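Clear cup onto wire rack: results with and without depth, and a question about scoring
Forum > Manipulation > Methods and results

14 replies · 890 views

barkedix_lab
I've been working on placing transparent cups with a policy trained from demonstrations, and I have enough numbers now to ask for opinions. The task is short. Pick up a clear cup by teleoperation, bring it to a white wire dish rack, put it on the rack, let go. I recorded 371 demonstrations over September and trained two policies on them. One gets colour images only. The other gets colour plus depth. Everything else is the same: same network, same action chunk length, same number of training steps.

I ran 100 trials for each. Colour only placed the cup 74 times. Colour plus depth placed it 61 times. I expected the depth one to be a bit worse on a clear object, but I didn't expect that much of a gap.

The cup has a handle and you can see straight through it to the wires and the wood grain, which is the whole difficulty.
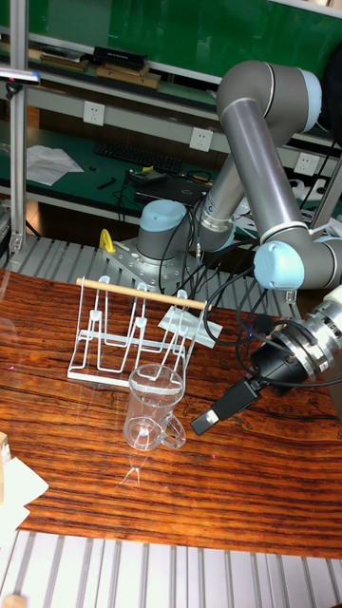
Setup details
- six-axis arm, black two-finger gripper
- fixed camera on the workspace for the view I'm posting, plus one on the wrist
- rack stays in the same place to within a centimetre or two
- cup start position varied by hand within a taped outline, tape removed before the run
- demos recorded by two people, split almost evenly

I'm calling the method Trikham for want of anything better. It's ordinary behaviour cloning with a small extra head that predicts where the gripper will be when it opens. The extra head is the only part that's new.

karabulut
Thanks for posting the failures as well as the successes. Did you look at what the depth images do on the cup? On ours the cup mostly comes out as a hole, and the edge of the hole moves about from one reading to the next. If the policy has learned to follow that edge it will wander.

barkedix_lab
Yes, same on ours. The rim sometimes comes through and the sides almost never do. The rack wires are thin enough that they drop out too, so near the end of the motion the depth image is missing both things the policy needs.

pollen_and_paint
Then your comparison isn't about depth, it's about bad depth. I don't think you can say "depth hurts" from this. Run it again with an opaque mug and see if the gap closes.

barkedix_lab
Fair. I only meant that it hurts for this cup with this sensor. I've got opaque cups on the list but I'd have to collect new demos, so it won't be quick.

On where the colour policy goes wrong: nearly all of its misses come in the last few centimetres. The approach is fine and the grip is fine. It gets over the rack and then either opens a little early or comes down beside a wire and pushes. I've been going through the stills from that part of the motion.
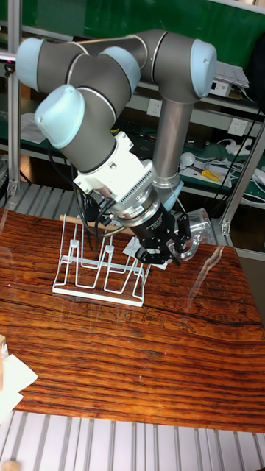

The release head was meant to help with exactly this. With it switched off the colour policy drops to 66, so it's doing something, but eight placements out of a hundred is not a lot to hang a paper on.

trayloader
Eight in a hundred with one seed is noise until you show otherwise. How many seeds?

barkedix_lab
One for each condition. I know.

trayloader
Then I'd stop there and train two more of each before anyone argues about depth or heads or anything else. I've seen bigger swings than that between seeds on the same data.

karabulut
I half agree. The 66 against 74 could easily be luck. The 74 against 61 is also weaker than it looks, but the hole in the depth image gives a sensible reason for it, so I'd be surprised if it went the other way with more seeds.

trayloader
Having a sensible reason is how people talk themselves into things.

hosamard_bench
Different question. What counts as placed? We had two people scoring the same videos and they disagreed on a good number of them, mostly on cups that ended up leaning.

barkedix_lab
That was the question I meant to get to. My rule is: cup on the rack, gripper open and clear, cup still there five seconds later. Leaning counts. I also write down how far the cup was tilted at the moment of release, judged by eye in three bands (upright, some, a lot), but it doesn't change the score.

The tilt is the part I'm least happy with. The cup can be held at quite an angle over the right end of the rack and I can't tell from one still whether that's a run I'd end up scoring as placed.
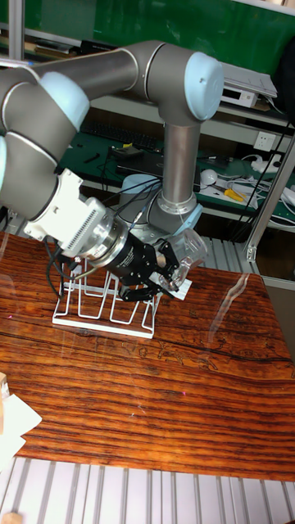
When I sorted the trials by band, the "a lot" group had most of the failures for both policies, and the depth policy had more runs in that group. So some of the gap might be coming from the grasp and only showing up at the rack.

hosamard_bench
I'd report it both ways. One column with leaning allowed and one without. Then nobody has to trust your rule.

pollen_and_paint
Agree with that. And put the bands in an appendix with the stills so people can check your eye.

barkedix_lab
Will do both. Plan for now is two more seeds for each condition, rescore everything with two columns, and get a second person to score without knowing which policy they're watching. Opaque cups after that.

trayloader
Good. Post the numbers even if they go flat.

Share (14)

Comments (3)

wirebasket: We tried dusting the cup with a matt spray and the depth came back fine, but then it isn't a clear cup any more.

n_orchard: Is the release head predicting position only, or the angle of the gripper as well? If it's position only I'd try adding the angle before the extra seeds.

barkedix_lab: Position only. Adding the angle is a small change, I'll put it in as a separate condition.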